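Skip to content | Home | Rooms | Checklists | Archive | Contact

We use cookies to remember your settings. Accept / Manage

BEDROOM CHECKLIST WITH COMMENTS
Follenthorpe, upper floor, bedroom 32
Walk-through by Merike Dzene, Friday, mid-morning
Form supplied by Trultthorpe. Comments are mine. The form allows one line for each and I have ignored that.

1. Door opens fully and latches. OK.
Opens, latches, squeaks. The form does not ask about squeaks.

2. Smoke alarm tested within the month. NOT CONFIRMED.
The sticker says December. A sticker tells me somebody had a pen. I pressed the button and it sounded, so I will pass the alarm itself but I won't sign for the date.

3. Window restrictor in place. OK.

4. Outlets and cords. OK.
Tested both outlets. Jacobs claims the whole floor was rewired before the last inspection. I would like to see the paperwork on that, and have asked twice.

5. Walls sound, no loose fixings. COMMENT.
Small marks and screw holes in the white wall behind the bed. The last report calls this wall "made good." By whom? Fill and touch up. Anything leaning on the wall at the head of the bed should be hung properly or moved to a shelf.

6. Headboard secure. OK for now.
Gray upholstered. I pushed it hard from both sides and it held. Check again at the next visit, as I don't trust one push.

7. Bed surface clear and bedding in good order. FAIL.
"Clear" was ticked on the morning sheet. It had a T-shirt on it, a phone, and a bit of crumpled white cloth.

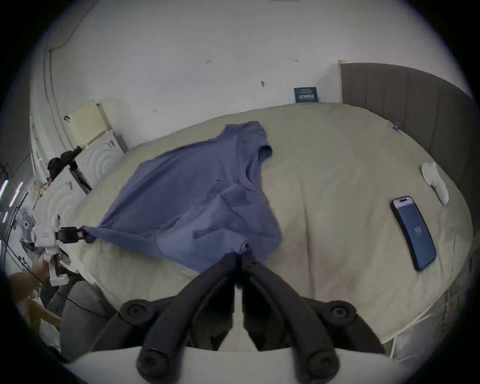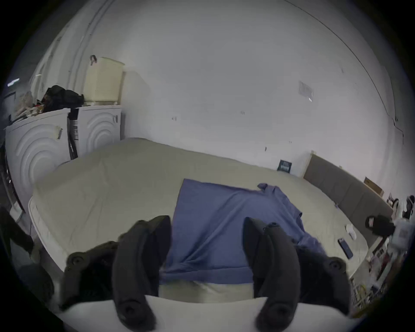
Bedroom 32, the blue shirt on the bed.

Laundry gets folded at the table on the landing. I was told the bed is quicker. Maybe so, but small things get lost in bedding and then they go through the wash at Prirnatgate, and we get the bill. The last one was $49 for a drain filter. Phones go on the nightstand, and not on the mattress at all while charging.

Bedding to be pulled straight and checked for stains before anyone ticks this line again.

8. Floor free of trip hazards. OK.
Rug has a grip pad under it. The left front corner is starting to lift, so tape it.

9. Lamp and bulb. OK.
Bulb is within the limit printed on the shade.

10. Overall score. See below.
The form's own arithmetic gives this room close to full marks out of 100, with item 7 failed and item 2 unproven. I have left the box blank. Marloes Van Dijk can fill it in if she believes the number.

Follow-up: items 2, 5, 7 and 8. Work order 1636 is open for the wall. It was also open last time.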